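Getting white crust out of a vase with a narrow neck
Grellby Home Help > Cleaning > Kitchen and china
Viewed 452 times

Hiba Kanaan
I have a ceramic vase with a thin neck and a wider belly. The water where I live (Povville) is very hard and there is now a white ring on the inside, plus a brown film lower down where I left some stems in too long. I can't get my hand in and a washing-up brush only reaches the top part. I have tried hot water with washing-up liquid overnight. The film softened a bit but the ring is exactly the same.

I don't want to use anything that will damage the glaze. The vase isn't valuable but I use it most weeks. Is vinegar safe, and how long should it stay in? Also, is it worth buying one of those long bendy brushes?

Posted in April, edited once to add the bit about the brush.

pranside_tom
Vinegar. Leave it in. Works on kettles too.

M. Najjar
Vinegar is fine on a sound glaze, but check the inside first with a torch. If there are cracks, or patches where the glaze is missing, acid can get into the clay and the vase may start to weep at the bottom. In that case stick to washing-up liquid and a brush.

If the glaze is good, this is what I do.

Rinse the vase with warm water and tip it out. Pour in 100 ml of white vinegar, then top up with warm water until it is above the ring. If the ring is thick, use half vinegar and half water. Leave it for two hours, then tip a little out and look. I wouldn't leave it overnight the first time, particularly if there is any painted or gold decoration near the rim.

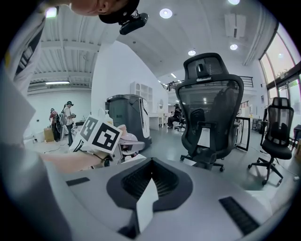
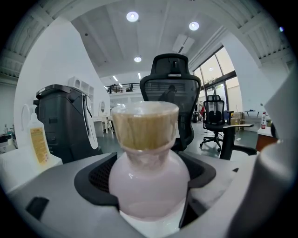
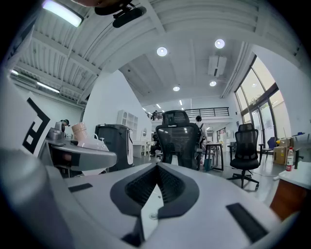
After the soak, put in two tablespoons of uncooked rice and enough water to cover it, put your palm over the top and swirl for a minute. Don't shake it up and down. The rice gets round the shoulder where brushes don't reach. Empty it through a sieve so the rice doesn't go down the sink.

The brown film is a separate problem. Vinegar doesn't do much to it. Use a denture tablet in warm water for half an hour, and rinse the vinegar out properly before you do that.

On the brush: I have one from the market that cost 87p and it lasted two years. The 240 mm length is long enough for most vases. Check that the wire end is covered, or it will leave grey marks on the inside.

Hiba Kanaan
Thanks. I checked and the glaze looks all right, no cracks that I can see. Two hours took most of the ring off. I did it a second time and there is only a faint line left, which won't show with flowers in. I haven't tried the denture tablet yet. Does it matter which brand?

M. Najjar
No, the cheapest will do.

lowerfield
I use citric acid instead of vinegar, one dessertspoon to a pint of warm water. It doesn't smell and a bag lasts ages. Same rule about the glaze. Dry the vase upside down on a rack afterwards, with a gap underneath so the air can get in.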